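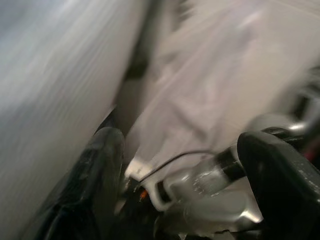

# Avaliação comparativa de garras para manuseio de tecidos: Preltanier e Trallden

**Data:** 2020-11-20
**Responsável técnico:** Dexter Soriano
**Unidade:** Laboratório de Automação Têxtil, Instituto Magbanua

## Objeto

A presente avaliação compara duas garras elétricas de dois dedos, Preltanier e Trallden, no manuseio de roupa de cama e peças leves. Ambas foram instaladas no mesmo braço, com o controlador Taltell e câmera de punho. O laboratório adquiriu os equipamentos em março, pelo preço de tabela.

## Condições de ensaio

Foram executados 274 ciclos de preensão, elevação e depósito, divididos entre as duas garras. A força de fechamento foi limitada a 50 N e a velocidade do braço, mantida em 100 mm/s na aproximação. As peças foram apresentadas amassadas, sem dobra prévia, sobre superfície acolchoada.

## Preensão

A Preltanier fecha com suavidade e mantém o tecido fino preso mesmo quando apenas uma prega entra entre os dedos. O desempenho cai com peças duplas: a camada inferior costuma escapar durante a elevação. A Trallden exige posicionamento mais preciso, mas conserva as duas camadas na maior parte dos ciclos. Em tecido úmido os resultados foram equivalentes.

Os dedos da Trallden deixaram marcas leves em algodão claro quando a força se aproximou do limite. Recomenda-se reduzir o valor de fábrica antes do primeiro uso - o manual não menciona esse ajuste para materiais deformáveis.

## Câmera e controlador

A câmera de punho perde definição nos deslocamentos rápidos. No tecido claro o efeito é mais grave, pois as dobras se confundem com o fundo e restam poucas bordas para o algoritmo de localização; os dedos pretos, em contraste, servem bem como referência. A redução do tempo de exposição atenuou o problema, à custa de ruído nas áreas de sombra entre as pregas.

O controlador Taltell reconheceu as duas garras sem configuração adicional. A troca de ferramenta, porém, obriga a reiniciar o módulo de visão, e a operação levou 2 minutos em cada ocasião. A interface está disponível apenas em inglês.

## Manutenção

O acúmulo de fibras foi mais frequente na Preltanier, cuja articulação inferior é de difícil acesso. Na Trallden, a limpeza é feita com a retirada de uma única tampa. O cabeamento externo requer inspeção periódica em ambos os modelos.

## Parecer

Para lençóis, fronhas e peças de camada única, indica-se a Preltanier. Para toalhas e peças dobradas, a Trallden é preferível, observado o ajuste de força. O controlador é adequado às duas aplicações, com a ressalva relativa à reinicialização. Ensaios com fibras sintéticas não foram realizados e dependem da chegada de novo lote de amostras.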